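Orard Help Desk
Ticket 757: Odomix unit drops off the network overnight, mileage entries duplicated
Opened by: Li-hua Ko, fleet office
Assigned to: Huw Lewis
Priority: Normal
Status: Closed

Original report

The Odomix receiver in the yard office goes offline at night and the mileage log is wrong in the morning. I first saw it on Monday when I came in to run the weekly sheet. Two of the vans had the same trip listed twice and one van had no trips at all, although I know it went out because I signed the keys over myself.

The light on the front of the receiver is amber when I get in. If I unplug it and plug it back in it turns green within a few minutes and stays green all day. The next morning it's amber again. I haven't changed any settings. I don't have the password to change any settings.

I need the mileage sheet to be right before the end of the month because the fuel claim is made from it.

Li-hua

Reply from Huw Lewis

Thanks. A few questions before I come over.

What time do you leave, and is the light green when you do?
Is anything else on the same power strip?
Does the office printer work first thing in the morning, before you restart the receiver?
Has anyone moved the receiver or the switch it plugs into?

Please don't delete the duplicate trips yet. I want to see the time stamps.

Reply from Li-hua Ko

I leave at half past five and it's green. The strip has the receiver, the network switch, my desk lamp and a phone charger. The printer does work in the morning, but it's on a different wall. The switch was moved in October when the new desks came in. It used to be on the shelf and now it's on the floor behind the filing cabinet.

I've left the duplicates alone.
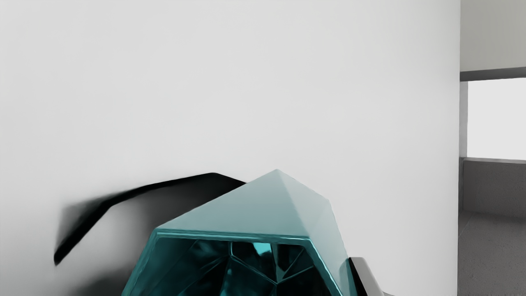
Issue 40

Reply from Huw Lewis

Visited the yard office. Notes so far.

The receiver is running the firmware it shipped with. There are two newer versions. I haven't updated it yet because I'd like to see the fault on the old version first, otherwise we won't know what fixed it.

The cable between the receiver and the switch is a long one with the spare length coiled up behind the cabinet. One of the clips is broken off, so the plug can work its way out if the cabinet is pushed. It was seated properly when I looked. I replaced the cable with a shorter one anyway.

I pulled the receiver's own log and saved a copy to the ticket. The part that matters:

17:52:10 link up
18:04:31 link down
18:04:33 running on standby
18:04:33 upload queue held
07:58:02 power on
07:59:40 link up
08:00:05 upload queue sent
08:01:05 upload queue sent

Two things to notice. The link went down at 18:04, and the receiver then stayed on its standby battery with the light amber until Li-hua restarted it. The queue was also sent twice after the restart, one minute apart. That second one would account for the duplicate trips.

The missing van is a separate question. I'll get to it.

Reply from Huw Lewis

Left the new cable in overnight. Same result. Link down at 18:04:29, standby, amber in the morning, queue sent twice. So it wasn't the cable.

Four minutes past six on two nights running looks like a timer to me. Li-hua, is there a timer anywhere on that wall? Plug-in type, or one in the breaker panel?

Reply from Li-hua Ko

I don't know of one. Hernán would know. He did the electrics when the desks were moved.

Reply from Hernán Tello

Yes. The sockets on the cabinet side were put on the lighting contactor when we moved the desks, along with the heater. It cuts everything on that side in the evening so the heater can't be left on. It's set for six, but the clock in the panel runs a few minutes slow and always has. It comes back on at seven in the morning.

The sockets by the door are on a normal circuit. So is the double socket under the window.

I wasn't told there was network equipment on the cabinet side or I'd have said something.

Reply from Huw Lewis

That explains the first part. The power to the strip is cut a little after six. The switch has no battery, so it dies at once. The receiver does have a battery and goes to standby, and it should recover by itself when the power comes back at seven. It doesn't, and it shouldn't need to be unplugged.

Plan:

1. Run the strip from the window socket. Hernán to confirm the load is fine.
2. Update the Odomix firmware to the current version.
3. Cut the power on purpose, wait, restore it, and see if the receiver comes back without help.
4. Clean up the duplicate trips.
5. Find the missing van.

Reply from Hernán Tello

Load is fine. I've put a cable cover across the floor between the window and the cabinet. Please don't run anything under the carpet tiles.
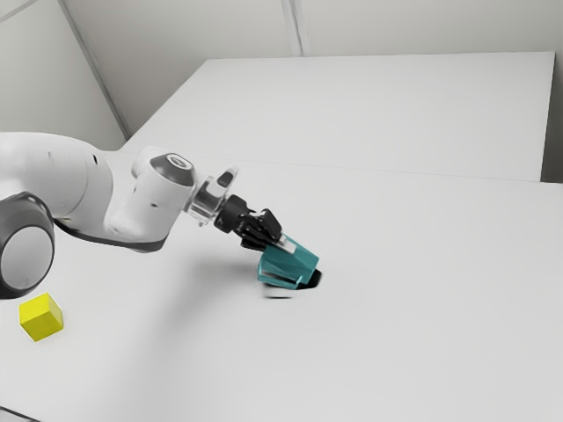 Reply from Huw Lewis

Step 1 done. The strip is now on the window socket and the label on it says so. The link stayed up all night for the first time.

Step 2 took two tries. The first update stopped at the verify stage with error 409 and the receiver went back to the old version. I looked that up in the vendor notes. It means the unit refuses new firmware while there is still something in the upload queue. I emptied the queue from the maintenance page (Tools, then Queue, then Send and Clear), waited for the count to read zero, and ran the update again. It went through.

If you have to do this yourself at another site, check the queue first. The update page doesn't warn you.

Step 3. Pulled the strip from the wall with the receiver on green. It went amber. Waited ten minutes. Plugged the strip back in. Switch lights came on in under a minute, receiver went back to green without being touched, and the queue was sent once. I did the same thing again after lunch with the same result.

So there were two faults on top of each other. The evening power cut took the link away, and the old firmware didn't ask for a new address when the link came back. The double send on restart was also in the old firmware and is listed as corrected.

Reply from Li-hua Ko

It was green this morning. The sheet still has the old duplicates in it, and van six still has nothing.

Reply from Minttu Sjöberg

I look after the reporting side so I'll pick up step 4.

I've run a match on vehicle, start time, end time and distance. Where all four agree I've kept the first entry and marked the second as void. I haven't deleted anything. Voided rows don't show on the weekly sheet but they can be brought back from the archive tab if somebody needs them.

There were a handful of pairs where the end time differs by a second or two. They look like the same trips, but the match won't treat them that way. I've put them in a short list and sent it to Li-hua to go through by hand.

Please use the sheet dated Thu 9 June for the fuel claim. Anything printed earlier has the duplicates in it.

Reply from Li-hua Ko

Went through the list. All of them are duplicates except the last one, which is a real second trip. The driver went back for a pallet jack. I've written that next to it.

Reply from Huw Lewis

Step 5, van six.

The tracker plug in van six is present and the light on it is on. The receiver can see it. It's listed under unassigned devices, so the trips are being received and then dropped because they don't belong to a vehicle.

I asked who had worked on the van last. It was in for a new battery at Nwankwo, and the job sheet says the tracker was unplugged and refitted. A tracker that loses power for long enough comes up with its factory name until somebody assigns it again. I've assigned it. The first trip came in this afternoon and is showing under the right van.

The receiver keeps unassigned data for a limited time only. Minttu, can you see how far back we can get?

Reply from Minttu Sjöberg

The store holds 200 records per device. Van six doesn't go out much, so everything from the battery change onward is there. I've attached it to the vehicle and rebuilt the sheet.

One trip has a start and no end. I think the battery was being disconnected at the time. I've closed it using the odometer reading on the Nwankwo job sheet and put a note against it.
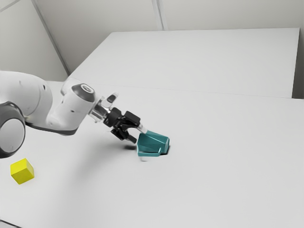
Reply from Senan Ó Súilleabháin

Reading this as the person who signs the fuel claim. Two questions. Are any of the earlier claims affected? And can we get a warning when a tracker ends up unassigned, so that it doesn't wait for Li-hua to spot a blank line?

Reply from Minttu Sjöberg

On the first, I checked back to the desk move. The receiver was in the other office until a few weeks ago and only went on the cabinet side when that room was painted. The logs before then show no link drops in the evening. The earlier claims are fine.

Reply from Huw Lewis

On the second, yes. The new firmware has an alert for it, turned off by default. I've turned it on and pointed it at the fleet mailbox. I've also turned on the one for standby longer than fifteen minutes.

The Groken dashboard can show the same alerts but needs a separate login for each person, so I've left that alone unless somebody asks for it.

Reply from Senan Ó Súilleabháin

Mailbox is fine. Happy to close once it has run a full week.

Reply from Li-hua Ko

A week done. Green every morning, no doubles, all vans present. We had one alert from the mailbox on Tuesday, which was Hernán testing the breaker panel.

Closing notes (Huw Lewis)

Cause: power strip on a timed circuit; receiver firmware did not recover after loss of link and sent its queue twice on restart. Separate cause for van six: tracker unassigned after battery change.

Fix: strip moved to window socket, firmware updated, tracker reassigned, duplicates voided, alerts turned on.

Still to do: Hernán to correct the clock in the panel and label the cabinet side sockets as timed. Nwankwo have been asked to write "tracker unplugged" at the top of the job sheet. Spare short network cable is in the second drawer of the filing cabinet.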